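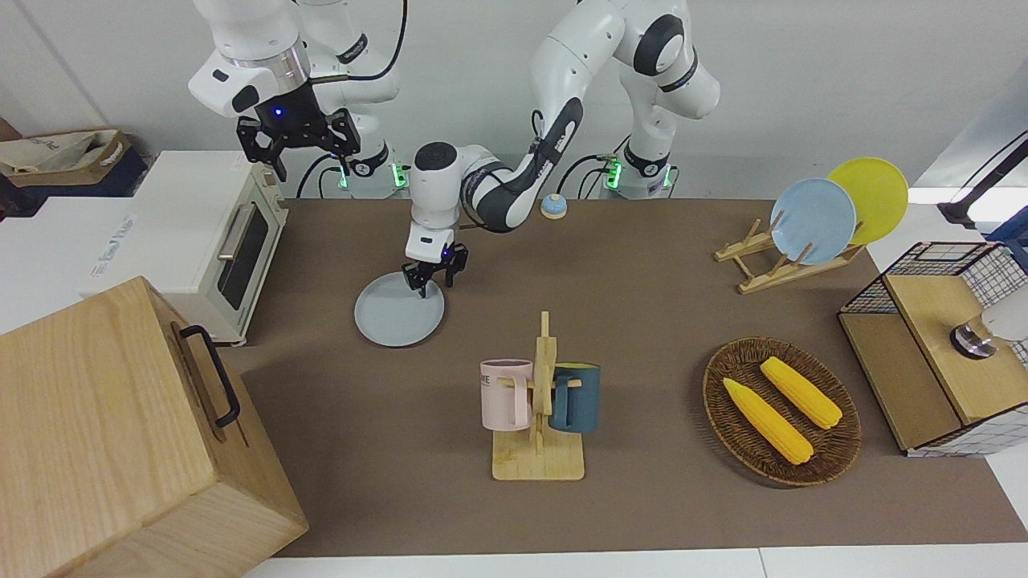

# Week 4 handout - Showing the arms what you mean

Welcome back, everyone, and well done on getting through the kinematics problems, which I know were a slog. This week we leave the whiteboard alone for a while and get to the part of the course most of you signed up for: teaching a task by doing it. Please read the whole handout before your lab slot. It's longer than usual, and I've put the things that trip people up in the middle, where they belong.

## Two ways of showing

There are two ways we show a task in this course, and you'll try both.

The first is **hand guiding** (the textbooks call it kinesthetic teaching). You take hold of the arm near the wrist, press the guiding switch, and move it through the job while it records its own joint angles. It feels a bit like leading a partner in a dance who is heavier than you expected. The great comfort of it is that you can't ask the arm to do something its joints won't allow, as you feel the limit in your own hands. The drawback is that your body is standing in the workspace, and your forearm has a way of turning up in front of the plate at exactly the wrong moment in the camera recording.

The second is **remote control**, or teleoperation. You stand back from the table, hold the controllers, and the arms follow. You keep out of the view, and you can run both arms at once, something very few people manage by hand guiding. You do lose the feel of things, though. Most beginners squeeze too late or push down too hard, and it takes a good couple of sessions before your eyes begin to do the work your fingertips used to do.

For the kitchen task we use remote control throughout. Hand guiding comes back in the second half of the course, when we get to drawers and hinges.

## The kitchen task

Nearly everyone's first instinct is to think of the table as the task. It's only the place where the task happens. What we want recorded is one plain errand, done the same way in spirit each time: pick up the gray plate that's lying flat and stand it in the wooden rack with the blue and yellow ones. The corn, the mugs, the bell and the rest stay where you find them. They give the learner something to look past, and later on they become errands of their own.

A flat plate is a rather mean thing to begin with, I admit. The fingers have to come at the rim, one on each side of it, and there's very little room underneath. Take it in this order:

1. Bring the open gripper over the rim with the fingers pointing down, and pause there. A short pause is good. A long one teaches the robot to dawdle.
2. Lower until one finger is just outside the rim and the other just inside. If you touch the table, come up a little and settle again.
3. Close gently, and look for the plate to tip slightly as the grip takes. A small tilt is fine and you needn't fight it.
4. Lift straight up before you go sideways. The mug stand is closer than it looks from where you'll be standing.
5. Turn the wrist on the way to the rack, and let the plate's lower edge find the slot before you open the fingers.
6. Back away along the line you came in on, then return to the start pose and end the recording.

The other arm has no job in this errand, so park it up high with its fingers open and leave it be. Some of you will be tempted to wave it about. Please don't, as every one of those waves goes into the data and the learner will take it all quite seriously.

Before each run, have a look over the whole table from the side as well as from your own spot. Gaps that seem generous from one place can close up terribly from another, particularly between the gray plate and the things standing near it.
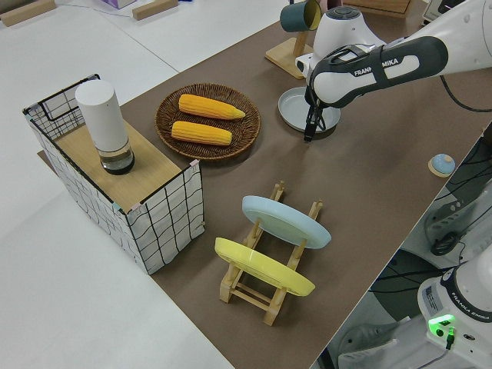
## Keeping, fixing and throwing away

Now for the question I get by email every single year: what counts as a good demonstration?

A good one finishes the errand, and it does so in a manner you'd be happy to see copied. That second half matters more than students expect. If you missed the rim on the first try, came up calmly and got it on the second, **keep it**. Recoveries are worth having, and a set made up of only perfect runs tends to give you a robot that has no idea what to do once it's a centimetre off.

If you bumped the rack along the table and carried on as though nothing had happened, mark it as failed. Mark it as failed too if you dropped the plate, paused to chat with your lab partner, or changed your mind halfway about which slot you were after. Don't delete anything. Failed runs go in the failed folder and we'll have a use for them later on.

Vary the plate's starting place between runs, but by modest amounts - a hand's width this way or that. Turn it too, if you like, though with a round plate you may find that's less exciting than it sounds.

## What last year's group found

The shared set from last year's class, which you'll find in the Plurkside folder, holds 2,779 demonstrations. After sorting, 2,400 of them were kept for training. Do have a browse before your slot, and watch a few at ordinary speed from start to finish. You'll soon be able to tell one operator from another by the way they come down on the rim, and it's a lovely thing to notice, because the learner notices it too. Average two very different styles together and you can end up with a motion that belongs to neither and misses the plate altogether.

So agree on a style with your partner before you begin. Which side of the rim? High approach or low? Write it at the top of your log sheet.

## For your lab slot

- Work in pairs, one on the controllers and one beside the stop button, and swap halfway through.
- Loose sleeves rolled up, lanyards off, hair tied back.
- Mind the cables on the floor near the arm bases.
- Stay outside the reach of both arms whenever they're live, even if only one is moving.
- If an arm stops with a fault, leave it where it is and come and find me or Hugo Renaud. Hugo has seen every fault there is and is very patient about it.

## Reading and write-up

Read the Chidiac chapter on learning from demonstration, up to the section on noise. You can skip the proofs this time around, but do look at the figure comparing hand-guided and remote runs, as we'll be arguing over it in the tutorial.

Your write-up is two pages, due before the next lecture. Describe one run you kept and one you marked as failed, and explain how you told them apart. Plain words are very welcome. I'd also like a short paragraph on what felt hardest through the controllers, and what you think the robot would make of it if that was all it ever saw.

Log sheets go in the tray by the lab door on your way out, with both partners' names on them, please.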